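Slide 4. What Ramham sells

Ramham is a service. The customer gets a two-arm kitchen unit on a 60-day trial, plus the dish-care skills we train for it. Bowls and lids are the first two skills. Pans come in October.

The skills are learned from people washing up by hand in ordinary kitchens, small sinks included. Pause on the bowl: one hand holds it tilted, the other rubs the inside under the tap.

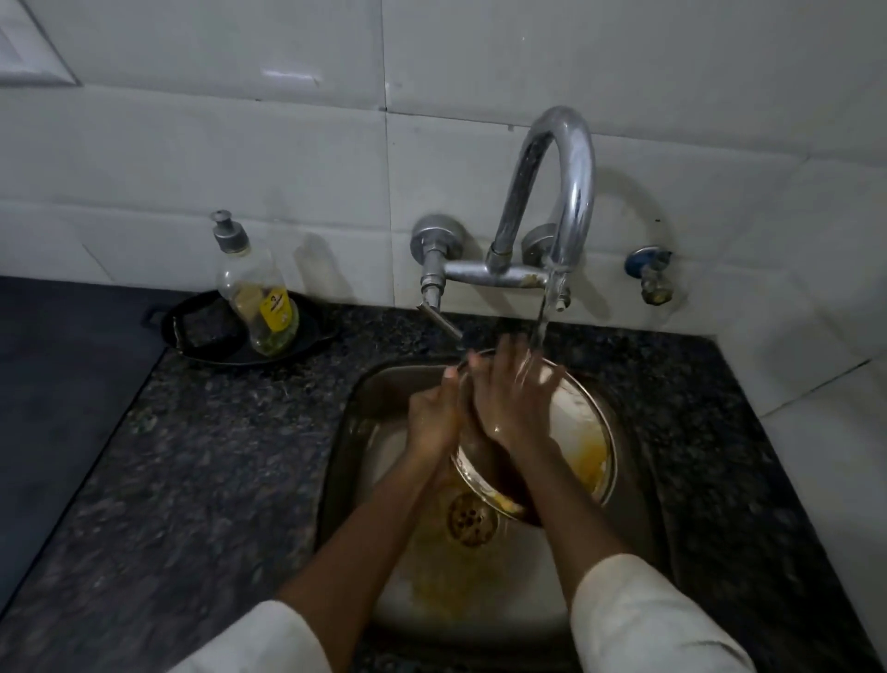

Kamrul Paul asked at the Tilmont run-through whether the unit can tell food residue from a stain in the metal. Answer it before someone asks again: not reliably. The unit repeats the rub up to three times, then sets the item aside for a person.

Slide 5. Lids

Lids are harder for us. Polished steel reflects the sleeves and the tiles, and the vision software used to take those for separate objects. The current release was trained on 300 lid sequences. Grip is at both sides of the rim, and the knob is left alone.

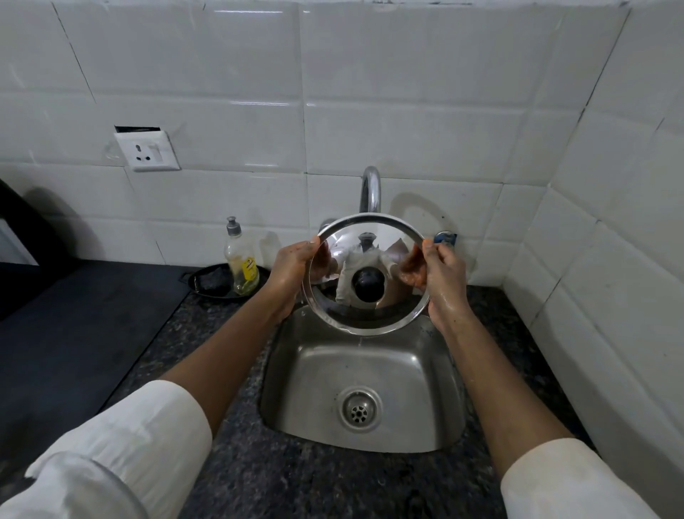
Steel lid with black knob, held by the rim over the sink.

Price: 2000 dollars for the trial, setup included. Sewwandi Uddin has the order forms. Go to slide 6, the Jusham comparison.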